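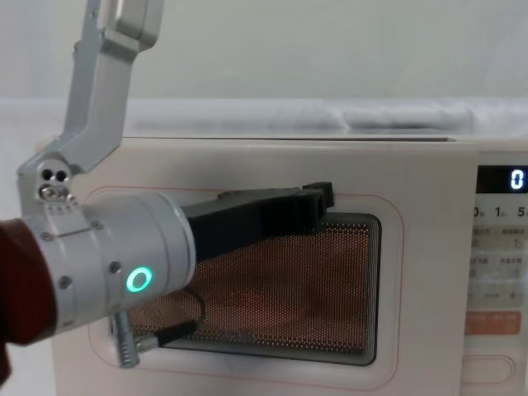
Mavosska wrote that the matter of the door ought to have been settled before the arm was ever bolted to a bench, and asked that the remark be entered in the record.

It was entered. The Salladik Shared Workshop kept a record of everything, and under its rules a member's remark was to be copied in full, including the spelling. The remark ran to a page and a half. It held that a door-release which a child could press with a thumb had now occupied one project for the whole of September, that the solder fume extractor was still waiting for its filter, and that the workshop had been founded for the making of furniture.

The undersigned was asked to prepare a reply.

The project was registered as number 72, under the title Clultness. The word appeared on the first application form and was never explained. It was thought to be a slip of the pen for something else, but the form had been stamped by then, and a stamped form could not be altered without a second form. Clultness it remained, on the shelf label, on the parts drawer and on the invoice for 3,000 screws, of which the project had required fewer than a drawerful.

Its purpose was stated in one sentence. The machine was to warm a bowl of soup for a person who could not leave a chair.
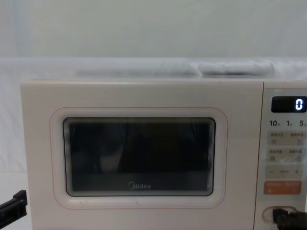

Project 72. The door-release, from the front.

The undersigned visited the bench on four evenings, as the rules permit, and took notes.

On the first evening the members at the bench discussed the meaning of the word "press". One view was that a press was a movement. The other was that it was a force, and that the movement was merely what happened when the force was allowed to have its way. The discussion was courteous and lasted until the lights were put out at ten.

On the second evening the release was attempted 125 times. The door opened on 76 of them. The undersigned had supposed that this would be greeted as a failure and had prepared a suitable expression. The members were delighted. On the previous count, it was explained, the door had not opened at all, and one attempt had moved the oven a hand's width along the bench.

On the third evening no attempts were made. A bracket had worked loose and was taken off, cleaned, and put back with fresh screws. The undersigned held the lamp. It is not usual for an officer of the workshop to hold a lamp, and the point is mentioned only so that the record should be complete.

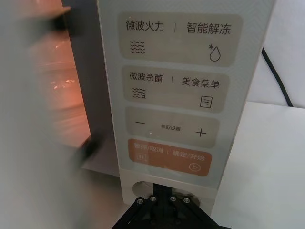

Bracket, at the release. Start and cancel share the orange button.

The fourth evening was attended by the person for whom the soup was intended, a member of long standing whose chair had been built at Salladik, in the years when the workshop still made chairs. This member watched for an hour without speaking, and then inquired whether the machine could be made to do it more slowly. It was said that a slower approach would add to the total time. The member replied that there was no hurry about soup.

The speed was reduced. The undersigned did not record how many times the door opened after that, having put down the pencil.

A reply to Mavosska was drafted under three heads. Under the first, it was agreed that the filter for the fume extractor was overdue, and an order has now been placed with Sotelo. Under the second, it was noted that the founding articles speak of "useful objects for the house" and do not mention furniture. The third head concerned the thumb. The undersigned wrote several paragraphs on it – the child's thumb, and how little one thinks about one's own – and struck them out as unsuited to a reply.

What was sent in their place was an invitation to attend the bench on any evening before ten. Mavosska came the following week, stood well back with both hands in both pockets, and after some time asked who was holding the lamp.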